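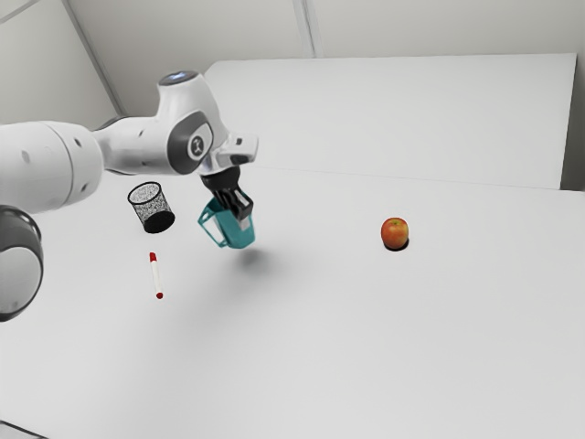 Page last changed: Thu 19 May

Stedside gripper comparison moves to second round

The simulation group at Stedside has finished the first round of its gripper comparison and will carry two designs forward. Both are parallel-jaw units with linked fingers. They differ mainly in finger length, pad material and the way the controller limits closing force.

The work is being done in Pluveslow, the simulator the group has used since December, with a single arm model and one table layout. Dong-geon Ok, who runs the comparison, said the aim was to settle the choice of gripper before any hardware was ordered for the Stellstead workshop.

Each gripper was given 146 attempts at the same job: pick up a pitcher, lift it clear of the table, hold it, and put it back down upright. A mesh pencil cup, a marker and an apple were left on the work surface as obstacles and as second targets. Start positions were drawn from a fixed list, so that both grippers met the same layouts in the same order.

The pitcher was chosen as the main object because it can be held in more than one way. A gripper may close on the wall of the body, on the rim or on the handle, and each grip puts the weight in a different place relative to the wrist. In the early trials most of the trouble came from rotation. The fingers held, but the pitcher turned between the pads as the arm rose, and was then set down on the edge of its base.

The shorter-fingered unit, listed in the results as Gripper A, turned the pitcher less often. The group puts this down to its pads, which are wider and lie flatter against a curved wall. Its weak point was reach. With the pencil cup standing close to the handle side, the planner often rejected an approach that would have brought the finger linkage too near the cup, and fell back on a slower path from the far side.

Gripper B has longer, narrower fingers and had no such difficulty. It could come down between the cup and the pitcher with room to spare, and its average time for a full cycle was shorter. It did let the pitcher swing more during the lift. Lowering the arm's acceleration limit to 90 per cent of the default removed part of the swing and cost very little time. A further reduction made no clear difference.

Results on the smaller objects were closer. Both grippers handled the apple well from directly above, and both did badly with the marker when it lay near the line of the forearm, where the wrist had to turn almost to its joint limit before the fingers could line up with the barrel. Yu-na Myung, who wrote the grasp planner settings, regards this as a fault of the arm's mounting position and has asked for the base to be moved before the next round. The pencil cup could be picked up by the rim with either unit. Gripping it round the outside was less reliable with A, whose jaws open only slightly wider than the cup.

Two controllers were also tried. The first closes the fingers to a set position and stops. The second, supplied by Yang, closes until a force limit is reached and then holds that force through the lift. The Yang controller gave steadier grips on the pitcher with both units, and the group will use it for all further work. It needed separate force limits for the pitcher and the cup, and these had to be set by hand. An automatic setting is planned but will not be ready for the second round.

Camera views were kept the same throughout. A trial with the viewpoint moved higher was dropped after a few runs, as the gripper body hid the top of the pitcher at the moment of closing and the pose estimate drifted. The group may return to this with a second camera on the wrist.

Myung noted that contact between soft pads and a smooth wall is one of the less certain parts of any simulator. Friction values were taken from bench measurements of sample pads, but only in dry conditions and at one pad temperature. For that reason the written report gives the ranking of the two grippers and leaves out any forecast of success rates on real equipment.

The second round will consist of 232 attempts for each gripper and will add pitchers of different mass, including a part-filled one modelled as a shifting load – a case in which Gripper B's swing is expected to matter more. The table layout will also be varied, with objects placed closer together. Release will be scored separately from the lift, after several first-round runs in which a good hold was followed by a poor set-down.

The logs, the list of start positions and the controller settings are held on the Stedside project server and can be read by anyone with a Stellstead account. Requests for further test objects should go to Dong-geon Ok before the layouts are fixed. Objects must come with a measured mass and a closed surface mesh – scans with holes in them caused false contacts in the first round and will be sent back.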